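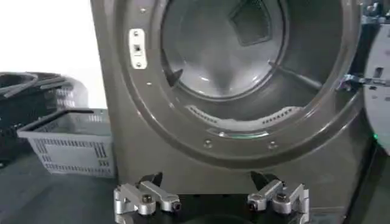 Shared laundry charges in a residents' building: flat fee or per wash?

Sneha Vashisht
Our residents' association at Vordale is revising its house rules. The building has 17 apartments and one laundry room. Electricity and water for the room are currently paid from the general account, and several households that own their own machines have objected. May the association introduce a charge per wash, or must the cost remain in the monthly fee? A small drinks shelf for residents is paid for from the same account, and I would like to settle both matters together.

Annelore Lenz
The first document to consult is the association's founding agreement. If it lists the laundry room among the common areas without stating how running costs are divided, the members may normally adopt a rule at a general meeting. Written notice should be given to every household, with the proposed wording attached. Our own building adopted a charge in January after a notice period of 13 days. We kept repairs in the monthly fee and charged only for use. A separate meter is strongly advised, as estimates lead to disputes. 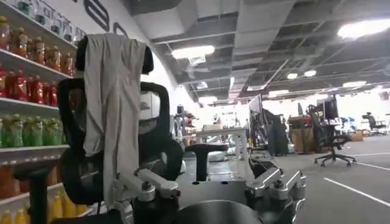 Last changed: 13 March 2022

Drinks should be recorded on a separate sheet. Goods sold to residents are not a running cost of the building, and an auditor will ask for the two to be kept apart.

Oldřich Beneš
We have a flat fee and it works. Seven households complained at first and then stopped. Check your agreement.

Related items
Notice periods for general meetings
Who pays for a separate water meter?
Quiet hours in shared rooms
Storage of bicycles in hallways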